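Grip strength is the force a hand can apply when squeezing. It is often promoted as a guide to general health, a claim that rests on thinner evidence than its popularity suggests. The Wurklow survey tested 703 adults and reported that weak grip went with poor sleep, but Efe Omoregie noted that 89 of them had been tested twice and both scores kept. Chukwuemeka Afolabi later repeated the work with 300 people and found no such link. Supposed norms for people over 50 vary widely between handbooks, and few say which hand was used. Sellers of hand exercisers still quote the first survey.

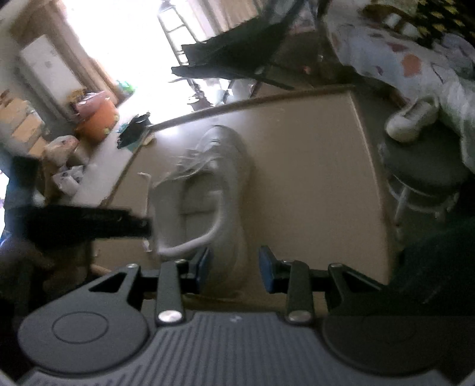 A mechanical gripper with blue rubber contact pads.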